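Toaster cleaning: what I'd skip

Most of the advice going around about toasters is rubbish, and I've tried a fair bit of it. Rice shaken through the slots to "polish" the inside? I got rice stuck in the slots. Bicarb and vinegar on the outside cancels itself out and leaves a chalky film in the seams.

What does work is dull. Unplug it, let it cool, pull the crumb tray and wash it in the sink like a plate. Dry it properly before it goes back. Then turn the toaster over above a newspaper and tap the sides. An old pastry brush gets the stubborn bits. No knives, even unplugged – the elements bend easily.

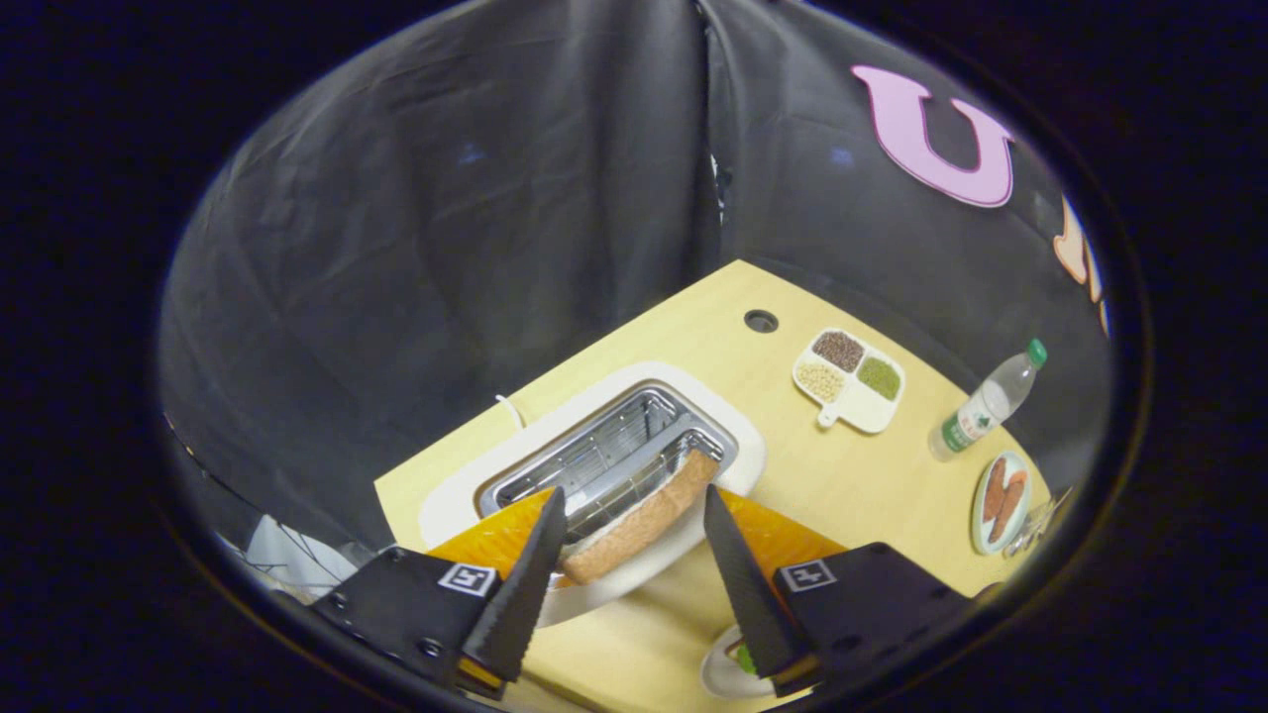
A reader from Jendunton wrote in to say white ones yellow whatever you do, and that the Endari cream she paid $29 for did less than dish soap on a damp cloth. I believe her. I've had the same tub under the sink since January and the colour of my own toaster hasn't budged.

As for the Bako liners at 50 cents each, I wouldn't put anything in a crumb tray that isn't metal. Paper and heat, you can work out the rest.

Every 2 weeks is plenty if you eat toast daily. The fellow at the Delska counter told me every morning, but he was selling brushes.

Kettles next time. Don't get me started on lemon halves.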